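White board surface going gray and smeary, how do I clean it?
Posted by Adetti

I cover my craft table with a big white board and the finish looks tired. Dish soap did nothing. Any ideas?
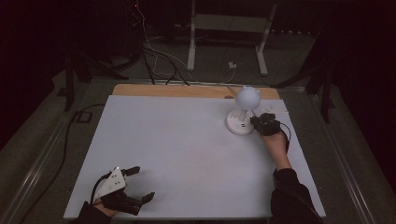

Board on the table, little lamp-like globe on top

2 replies

Colell
Baking soda paste, soft cloth, small circles. Try a corner first — mine took 19 minutes and my arm hated me! Rinse twice or it leaves a film.

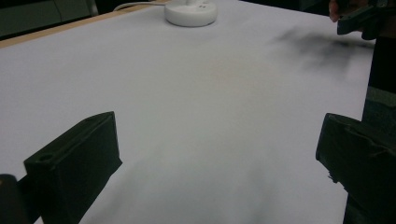

Khokhar
Just flip it over lol. I did that in December and I'm still on side two.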